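How Do You Buy a Robot Arm? A Money and Planning Guide for Young Builders

Maybe you have seen a robot arm in a film, painting a car or lifting a heavy box. Those arms cost more than a house in some places. But there are also small robot arms which can stand on a desk, and clubs and schools can buy them. In this guide we learn how to plan the money for one. A plan for money is called a budget.

Begin with the job

Before you look at any price, write down what the robot must do. Write it as a sentence, with a verb. "Pick up a marker and put it in a bag" is a good sentence. "Be cool" is a bad one, because you can not shop for it.

At the Watulholm after-school club, the children chose tidying a desk. So the things to pick up are the ordinary things from a pencil case or a school bag. Now they can ask useful questions. How heavy is a pair of scissors? How wide must the fingers open for a marker? A thin cable is light, but it bends and slips, and this makes it more difficult than a battery.
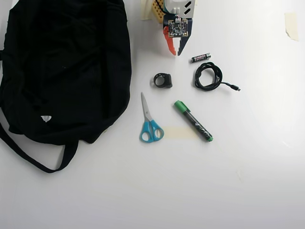

The gripper over the desk things: a battery, a coiled cable, scissors and a green marker, with the black bag beside them.

The fingers of a robot are called a gripper. For a tidying job you want two fingers that can close on a small thing. For lifting paper you would maybe want a suction cup instead. If you buy the wrong gripper, you pay two times.

What is inside the price?

A robot arm is a family of parts, and each part has its own price.

The body. This is the skeleton of the arm. It can be metal, or it can be plastic which is printed layer by layer in a 3D printer. Printed parts are cheap to replace. If your library has a printer, ask what it costs to use it.

The motors. Small arms use servo motors. A servo is a motor that can turn to an exact position and stay there. Usually the motors are the biggest part of the bill, and every joint needs one.

The electronics. A circuit board passes messages between the computer and the motors. It is small, but without it the arm will not move.

Cables and power. People forget these! Check that the power supply is in the box, and that its plug fits the sockets of your country. 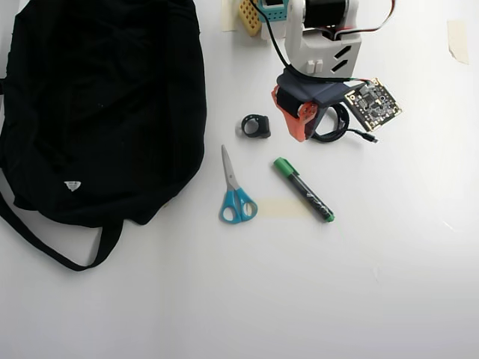 White 3D-printed parts, a black servo motor with its wires, and a square circuit board near the gripper.

Kit or ready-made?

You can buy an arm as a kit and build it, or you can buy it finished. The Watulholm club wrote to two shops, Likberg and Değirmenci. Likberg offered a ready-made arm for 3,706 dollars. Değirmenci offered a kit for 2,069 dollars.

Let us do the subtraction: 3,706 − 2,069 = 1,637. The kit is 1,637 dollars cheaper. This is a lot of money, but the kit also needs your time, and some tools. The club planned eight afternoons for the building, every Friday after school. If your club has only one month, the finished arm can be the better choice, even if it costs more.

The costs that come later

When you buy a bicycle, you also need a helmet, and one day a new tire. It is the same with robots. Motors wear out, screws get lost and printed fingers can break. The club put 200 dollars in its budget for spare parts and called it the "oops money". So the plan for the kit became 2,069 + 200 = 2,269 dollars.

Ask also about these things before you pay:

Is delivery included, and how long does it take?
Is there a warranty? (A warranty is a promise to repair or change a thing that breaks too early.)
Can we buy one motor alone, or only the whole set?
Which computer program does it use, and is it free?
Is there a table strong enough, with free space on every side?

Safety is in the budget too

A small arm can still pinch a finger. Plan for a power switch which everybody can reach, and for safety glasses when you build. An adult should be in the room when the arm has power.

Try it yourself

Take a sheet of paper and make three columns: "What we need", "Price" and "Who can lend it". Fill in the third column before the second one. Screwdrivers, a desk lamp and an old laptop can often be borrowed from a neighbour or from school. The Watulholm club gave its plan a name, Driltik, and hung it on the wall where everybody could add a line with a marker.

Words to remember

Budget: a plan for how you will use money.
Gripper: the hand of a robot.
Servo: a motor that turns to an exact position.
Spare part: an extra part you keep for when one breaks.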